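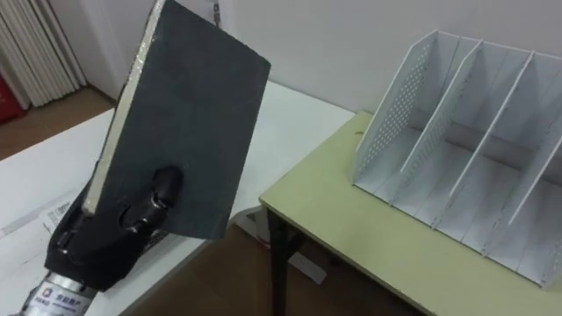

Haso Blurbs: back-cover copy from thriller and adventure novels

Data card, version 2
Last updated Dec 17, 2018
Kept by Mireille Awwad, with a great deal of help from Annunziata Ferraro

What this is

Haso Blurbs is a collection of 3606 back-cover blurbs from self-published and small-press thrillers, every one of them typed in or pasted by hand and then read through by one of us. It started as a folder on my old laptop. I write blurbs for other people's novels, and I wanted to see how other writers got from "a quiet archivist" to "the fate of the world" in so few lines. Annunziata, who edits for Jusedby, had a folder of her own, and once we put the two together it seemed a pity to keep it all to ourselves.

What's in the folder

blurbs.csv — the main file, one blurb to a row
authors.csv — pen names as printed, with nothing added about the person behind them
openings.txt — first sentences only, handy if you just want to browse with a cup of tea
notes.txt — our grumbles and second thoughts, left in more or less as we wrote them

Columns in blurbs.csv

id: a plain number. There are gaps where we took things out.
title: as on the cover, subtitle included.
year: year of the edition we used, which may be later than the first one.
setting: our own short label, such as "jungle", "monastery" or "submarine".
secret: yes or no. Does the blurb promise a secret, a lost manuscript, a hidden bloodline or anything of that sort?
question: yes or no. Does it open with a question to the reader?
text: the blurb itself, with the author's own spelling and punctuation.

How it was gathered

Most of the blurbs were sent in by their authors after we put a call out through the Villa reading list in August. Others came from Jusedby's back catalogue, with the press's blessing. We kept only English-language books and dropped anything shorter than 30 words, as those were nearly always a tagline that had wandered away from its blurb. Where a book had more than one edition we kept the latest, unless the author told us they were fonder of the earlier one (several were, and said so at length).

Things to watch out for

The setting labels are a matter of taste. Annunziata and I went over 312 of them together and had some very long telephone calls about whether a haunted lighthouse counts as "coast" or "island". We settled on "coast", but you may well feel otherwise, and you're welcome to relabel your own copy.

Some blurbs end in dots in the middle of a sentence. That is how they reached us, and we haven't tried to finish them. Curly and straight quotation marks are mixed all through the file. A few of the texts give away the ending, so do be careful with openings.txt if you have a pile of these waiting by the bed!

Using it

You may read it, count things in it, teach with it and quote from it in the ordinary way. Please don't reprint whole blurbs for sale — they still belong to the people who wrote them. If one of them is yours and you'd like it out, write to Mireille and it will be gone from the next version.

Still to do

Version 3 should pass 4000 rows once the Ildale Press titles are typed up. Annunziata would also like a column for the weather, which I am resisting for now.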